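From the Automation Bench: Comparing Two Sets of Gripper Fingers

In May the Clernell shop started a side-by-side trial of gripper fingers for its small-parts line. The current set comes from Ehlers. The challenger is a faceted black finger from Arnine, which costs less and ships faster. Montserrat Barrios is running the trial, and Sun-ja Na is handling the wrist camera and the controller settings.

Each set gets 200 pick attempts per part, with the same speed and the same grip force. Counting repeats and the parts that had to be rerun after a controller update, the log now stands at 2,280 attempts.

Before every block, the fingers go to full open over a bare patch of table and the wrist camera takes a reference view. Sun-ja uses it to check the tip positions against the values stored in the controller. If either tip is off by more than 2 pixels, the camera mount gets retightened and the check is done again.
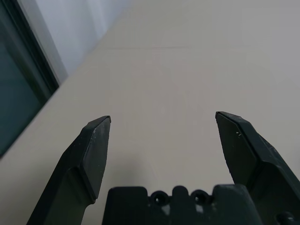 Wrist camera view with the fingers open over the table.

The Arnine tips are beveled and come to a fairly narrow edge. Montserrat likes them for flat parts, which the Ehlers pads tend to push along the table. She is less happy with them on round parts, where the contact area is small and the part can turn in the grip. The pads are still ahead on anything with a smooth side wall.

Work with two arms is the harder portion of the trial. Motion blur is the main problem on the camera side. Sun-ja has tried a shorter exposure, but the view got too dark for the part finder, so she has asked Gekia for a quote on a brighter ring light. Until that arrives, the controller will skip any view in which the target is smeared and wait for the next one.
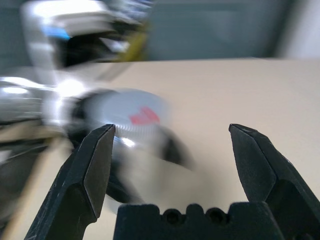

A second arm in view at left, with a white cap blurred by motion. The gripper fingers stay fairly sharp.

There are 9 parts on the test list, and the two-arm runs are finished for all but the smallest ones. Wear on the fingers will be checked under the bench magnifier once the last block is complete. Anyone with a part they would like added should bring two samples to Montserrat before the final block is scheduled. The full log is in the shared automation folder.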